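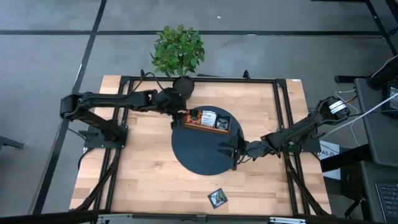
Tabletop, round mat and the wooden tray

Clomance dashboard total is way too high after I joined the targets table

Asked by Suleiman Ugwu, Wednesday, May 1, 2024
Tags: joins, totals, dashboards

Hi all, hoping someone has seen this. I have an orders table coming out of Skov, 1016 rows, one row per order. Worked fine for ages. Sum of sales on the dashboard matched what finance has.

Last week my manager asked for sales vs target by store. So I pulled in the targets sheet (24 stores) and joined on store ID. Now the bar chart looks right-ish in shape but every number is too big. Grand total is 3 times what it should be for most stores. A couple of the newer ones in Alach are only double.

Tried so far:
Refreshed the extract
Changed sum to average, total went tiny so no
Deleted the join and redid it as a left join, same thing
Checked for duplicate orders in Skov, there arent any

We're on Clomance 4 desktop, publishing to the server. I need both numbers on one chart. Don't really want to go back to pasting it together in a spreadsheet. Any ideas?
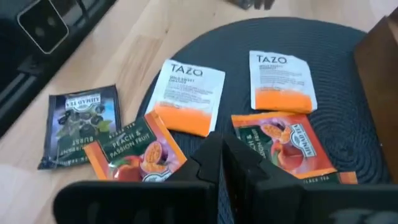 Tea packets on and around the placemat, Peach & Passion Fruit next to the dark Ahmad one

pivot_pat
Use a distinct count. Had same thing once and that fixed it

Suleiman Ugwu
Distinct count gives me number of orders, I need dollars. Or am I missing something?

pivot_pat
oh right. sum distinct then? not sure if they have that

gridlines_and_coffee
Don't do sum distinct even if you find it. Two orders for the same dollar amount and one of them vanishes from your total. You will not notice for months.

Your problem is the targets sheet. Go open it and look at how many rows each store has. I'd bet money it's one row per store per month, so April, May and June for most of them, and the Alach stores opened later so they only have two. Each order matches every target row for its store and gets repeated. Left join does the same thing, it only changes what happens to rows with no match.

Couple of ways out:

If you have an order date, make a month field on the orders side and join on store ID AND month. Then each order hits one target row. But careful, now the sales are right and the TARGET gets repeated for every order in that month. Use max on target at the store/month level, then sum those up.

Or skip the join completely. Keep them as two separate sources and link them on the sheet by store and month. Clomance adds each one up first and then lines them up. Slower on big data but at your size you won't feel it. This is what I'd do.

Third way is roll up orders to store/month in Skov before you bring it in. Clean, but you lose the order level detail for drill down.

Also check the month fields are the same type on both sides. Text "June" will not match a real date and you get blanks with no error at all, drove me nuts.

Suleiman Ugwu
Yep. One row per month, three months. The Alach ones start in May. Went with two sources linked on store and month and the total matches finance again. Thank you!!

One more thing, the grand total row for target is blank now?

gridlines_and_coffee
Linked fields both have to be in the view for the total to work. Drag month onto detail, should come back. 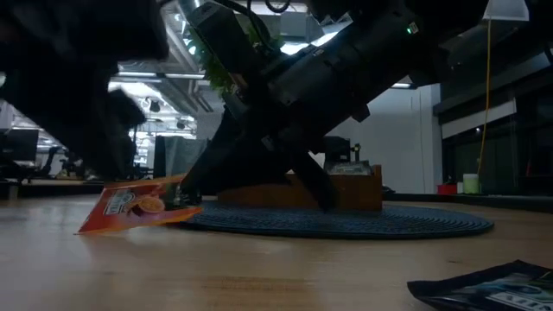
Round blue mat and an orange package on the light wood table

hollis_reports
Adding for anyone who finds this in search. At Tistusitz we put a plain row count on a hidden sheet in every workbook. Before you join, write the number down. After you join, look agian. If it went up you've got this exact problem. Takes ten seconds.

And the average trick people suggest, only works if every store has the same number of target rows. His didn't, so it would of been wrong for the new stores and fine for the rest, and those are the worst ones to track down.

Suleiman Ugwu
Month on detail worked, total row is back. Marking as solved.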